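Guides > Working near people > Shelf handling in open stores

Reading time: 4 minutes

Shelf handling in open stores: rules for picking and placing household chemicals

These are the rules we use at Skiltbridge when a task involves cleaning products on a store shelf that shoppers can also reach. They apply to robots and to people demonstrating the task for robots. They sit under whatever safety standard your site already follows and do not replace it. If the store has a stricter rule, use the store's.

Before you start

Walk the aisle with someone from the store. Agree on which shelf you will work on and which products are in scope. Write both down on the job sheet. Anything that is not on the sheet stays where it is, even if it is in the way. If it really is in the way, ask the store person to move it.

Read the hazard text on every product in scope. Toilet cleaners, drain openers and bleach need their own line on the sheet. Acid products and bleach must never go into the same basket or tote, full or part full. Fatemeh Zarei keeps the master list of pairs that cannot travel together, and it is worth printing.

Check caps. A cap that is loose, cracked or missing its seal takes the bottle out of the task. Set it aside upright in the spill tray and tell the store.

Setting the grip

1. Grip the body of the bottle. Do not lift by the cap, the nozzle or the trigger.

2. Use two contact points on opposite sides. For a person that means both hands. For a two-arm robot it means both grippers, with the force limit set for the softest bottle on the sheet.

3. Start at the lowest force that holds the bottle and raise it in small steps. If the wall of the bottle dents and stays dented, you have gone too far and that bottle is out.

4. Keep the bottle upright from shelf to basket. A tilt is fine for clearing a shelf lip, but bring it back up as soon as you are past the edge.

Demonstrators should work at the pace they would shop at. We used to ask people to slow down, and the robot then learned long pauses that made no sense on a real shelf.
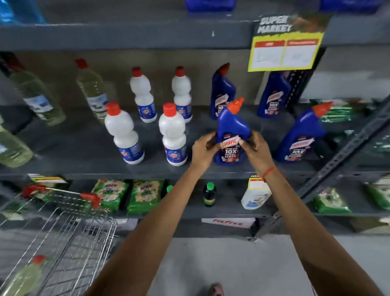 Neighboring products are the part that goes wrong most often. A bottle in the back row has to come out past the ones in front, and a wide gripper needs more room than a hand does. Measure the gap before you plan the reach. If the gripper with its fingers open will not fit, take the front bottle first and put it back at the end. Do not push through.

Price signs and shelf strips hang lower than you expect. Treat them as fixed obstacles in the plan. A sign that gets knocked off goes back in the same spot, facing the same way, and the store is told.

Working around shoppers

Stores are open while we work, so assume a shopper can step in at any moment. The rules are short:

- A second person stands in the aisle with the stop button for the whole task. They do nothing else.
- If anyone comes inside the marked floor area, stop. Hold the bottle if it is already off the shelf, and lower it once the area is clear.
- Never reach over a person or a child's head, even with an empty gripper.
- Closed shoes for everyone on our robot crews. Gloves and eye protection when a spill is being cleaned up.

Spills

Stop the robot first. Keep people back, then deal with the liquid using the product's own instructions. Do not rinse one cleaner with another. Record the product name, the shelf and what the gripper was doing. Davoud Mirzaei reviews these notes every month, and the March batch is why the cap check is now a separate step.

Putting the shelf back

Return every product to its own row with the label facing out. Wipe anything you touched with a dry cloth. Ask the store person to look at the shelf and sign the sheet before you pack up - a signature by the next morning does not count.

Keep the signed sheet with the job record. If you changed a force limit during the task, write the old and new values on the back.

Contact: Inna Kushnir, field practice desk | © Skiltbridge | Back to top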